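Three rooms, one stream, and a lot of coffee

9 November 2022

I've been following the climate talks from my apartment all week and I am having the best time. I know that's a strange thing to say about two weeks of people arguing over brackets, but I can't help it! The opening plenary was late, the stream froze twice, and I still sat there with my notebook like it was the playoffs.

My big interest this year is loss and damage, meaning money for places already being hit by floods, storms and rising water, where it's too late to talk about building a higher wall. It finally made it onto the formal agenda as a funding item. People have pushed for that for a very long time, and on the first day it simply went through with the rest of the agenda. I shouted. My neighbor knocked on the wall.

Of course, getting onto an agenda is the easy part (easy!). Now they have to talk about who pays, who gets it, and whether there should be a new fund or a patchwork of the ones we already have. I'm on the side of a new fund. The old ones were set up for other jobs, and the forms alone can eat a year of a small ministry's time.

Jamila Patwary, who used to run our reading group and now works on flood recovery, sent me a voice message that was mostly her laughing at my color-coded notes. Then she told me to stop watching the leaders' speeches and read the submissions from the smaller delegations. She's right, they're terrific. Short, angry in a polite way, and full of real things: a school roof, a salted well, a road that goes underwater every January.
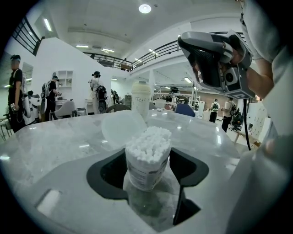 Adaptation money is the other thing I keep coming back to, and it gets so much less attention than it should. Cutting emissions can pay somebody back, so lenders like it. A sea wall or a clinic that stays open through a flood mostly doesn't, and so it waits for grants. I've been thinking about the clinic case a lot, and about how small the list can get: swabs, a bottle of something to clean with, a jar like the one up there with a round lid lying just behind it. Not a line you'd ever see in a finance text, but it's what "health system resilience" comes down to once the water is in the building.

Chaminda Dissanayake has a good piece on this in his newsletter, Plernine. He follows one grant of 250 pages (the application, I mean — the project itself was 20 rain gauges) and it's the funniest thing I've read on climate finance, which I admit is a short shelf.

Next up for me is the carbon markets text. I tried it last night and got 3 paragraphs in before I had to look up my own notes from last year. There were 50 open tabs at one point. If anyone has a plain guide to how the authorization part is supposed to work, please put it in the comments, I'll read anything!

Back to the stream now. They're saying the informal consultation will start late, and I still have half a pot of coffee.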